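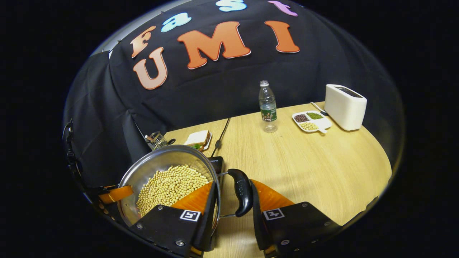 Seed packets should print a germination percentage and a test date, and gardeners should refuse to buy the ones that don't. I have held this view for several seasons. The growing list of excuses offered by small seed sellers has only made it firmer.

A seed is a living thing with a limited storage life. The length of that life depends on the species, the moisture content of the seed, and the temperature at which it is kept. Onion and parsnip decline quickly, often within a year or two. Tomato and cucumber hold for much longer. Beans and peas fall in between, and they suffer badly in a warm garage. These facts have been known for generations and can be found in any decent growing manual. What the buyer does not know, standing at the rack, is where a given packet sits on its curve.

Most packets answer this with a phrase such as "packed for" and a year. That phrase describes when the envelope was filled. It says nothing about when the seed was harvested, how it was stored between harvest and filling, or what share of it will sprout. A seed lot can sit in bulk for three years, be poured into new envelopes in the winter, and go out with a current year stamped on the flap. Where the rules allow that, it is legal. It is also close to useless as information.

Last spring I sowed two packets of leek from different sellers in the same tray, in the same mix, at the same depth. One came from Markstead, which prints a tested rate on the back. The other came from a rack at the farm store in Osarholm and carried only a year. I sowed 43 seeds of each. The Markstead seed gave me 26 seedlings, a little under the printed rate, and I was satisfied with that. The other packet gave me 18 over a longer period, and several of those were weak and fell over at the loop stage. A single tray is not a trial. But with the first packet I had a number to compare against, and could decide whether my own methods were at fault. With the second I had nothing, and by the time I knew the stand was thin, the sowing window for leeks had passed.

That last point carries most of my argument. The cost of poor seed is rarely the price of the packet. It is the lost weeks. A gardener with a short season who learns in late May that the peppers have failed is buying transplants or going without.

Three objections come up whenever I raise this.

The first is cost. Elvia Ibarra, who sells seed from a stall and by mail, told me that testing every lot would finish her. I take the point seriously, because she sells good seed. But a basic germination test needs a damp paper towel, a plastic bag, a steady warm spot, and a count on a set day. It need not be a certified lab test to be useful. A line reading "home tested, 50 seeds, 84 percent" would tell me more than the printed photograph of a perfect cabbage does, and I could judge its worth for myself. In places where the law calls for an official test, the cost is already being paid and the result is simply kept off the packet.

The second is that a number would mislead beginners. A test is run under good conditions, the reasoning goes, and garden soil in April is a poor match for them. The gardener will expect 90 percent, get 60, and write an angry letter. This may be so. The remedy is one more sentence on the packet, saying that field emergence is usually lower. Growers who buy by the pound get both the number and the caution, and they manage.

The third comes from the seed saving side, and I find it the hardest to answer. Teodoro Maldonado argues that rare varieties often test low, and that a printed rate would push buyers toward common hybrids. A bean kept going by four households may well sprout at 55 percent in its first year out of the jar. Put that on the envelope and it will hang there all season. My reply is that people who seek out a rare bean are the buyers most able to use the figure. Told that the rate is 55, they will sow double and get a full row. Told nothing, they will sow at normal spacing, get half a row, and conclude that the variety is poor. The low number protects the bean's reputation.

There is a related problem with seed count. Many packets are sold by weight, and the weight is given in milligrams. Few home gardeners know how many carrot seeds make up 500 milligrams, and the answer shifts from one variety to the next. A count and a rate together give the one figure that matters, the number of plants the packet can be expected to produce. Price divided by that number is a fair basis for comparing two sellers. I did this sum for the lettuces in two catalogs, and the cheaper packet was the more expensive one in over half the cases.

Until the practice changes, the buyer has two options. One is to test at home in January, while there is time to reorder. Ten seeds will show whether a packet is sound or dead; use more if the seed is cheap. Keep bean and pea seed barely damp during the test, as they rot easily when soaked. Write the result and the date on the envelope in pencil. The other option is to ask. I have written to five sellers so far. Two sent me the lot number and test date the same week, one sent a coupon, and the remaining two have not replied. I know where next year's leeks are coming from.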